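Unit 3: Keyboard layout, typing rate and error

Notes to accompany the second lecture. Read them before the practical and bring a copy with you.

3.1 Why the letters sit where they do

The QWERTY arrangement dates from the typewriters of the 1870s. The usual account is that common letter pairs were separated so that neighbouring type bars would not jam. The evidence for this is mixed. The pair E-R is very common in English and the two keys are adjacent, which the account does not predict. An alternative view is that the layout was revised in response to telegraph operators who transcribed Morse. For this course it is enough to know that the layout was settled before touch typing was taught as a method, and that it was not designed for ten fingers.

Row usage is the first measure we need. In ordinary English prose the top letter row carries the largest share of keystrokes, the home row the next largest, and the bottom row the smallest. The home row holds A and S but also J and K, both of which are rare.

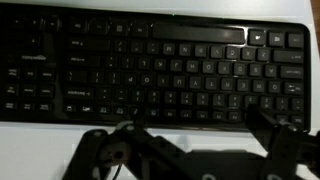
Fig. 3.1. Bottom letter row, Z to M, with a Shift key at either end (legends inverted).

3.2 The bottom row

Seven letters sit on this row in the standard layout. N is the only one in heavy use. Reaching the row requires the finger to curl, and the stagger between rows means that the left hand curls across its natural line of movement while the right hand curls along it. B lies at the boundary between the hands. Most manuals assign it to the left index finger, but many self-taught typists use the right, and log files from the practical should be coded for this where the student can report it.

Shift is duplicated so that the hand opposite the letter can hold it. Few untrained typists do so. In the Brovmont exercise, 33 students typed the same passage, and only 3 used both Shift keys consistently.

3.3 Measures

Rate is given in words per minute, where one word is five characters including spaces. Compute it as:

rate = (characters typed - 1) / seconds x 60 / 5

The subtraction is needed as timing starts on the first keystroke. Do not remove corrected characters before computing the rate -- use the transcribed string, not the key log.

Error is reported in two parts. Uncorrected error is what remains in the final text. Corrected error is what was typed and then deleted, and can only be recovered from the log. A typist with no uncorrected error may still have lost a good deal of time to corrections, so both parts must be reported.

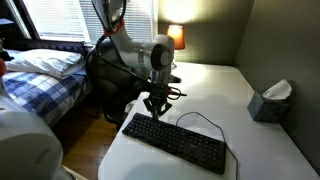
Inter-key interval is the time between one key press and the next. Its distribution is skewed, with a long right tail produced by pauses at word and sentence boundaries. Report the median. Pairs typed by alternate hands are normally faster than pairs typed by one finger, and the difference shrinks as skill falls. Sort your pairs into four groups (alternate hands, same hand, same finger, repeated key) before comparing anything.

3.4 Task for the practical

Type the Osero passage twice, once at a comfortable pace and once as fast as you can. Export both logs. Calculate rate, both error measures and the median interval for each of the four groups. Write no more than one page. A log with fewer than 89 usable pairs should be discarded and the passage repeated.

Comments

takeda_m: In 3.3, does a backspace count as a key press when working out the intervals?

Efren Pascual: Leave out any pair that contains a backspace. I will add this to the notes.

Skindix: My log has the space bar as its own hand. Is that right?

Efren Pascual: Yes. Treat the thumb separately and drop those pairs from the four groups.

Contact: Efren Pascual, course office | © 2022 | Back to top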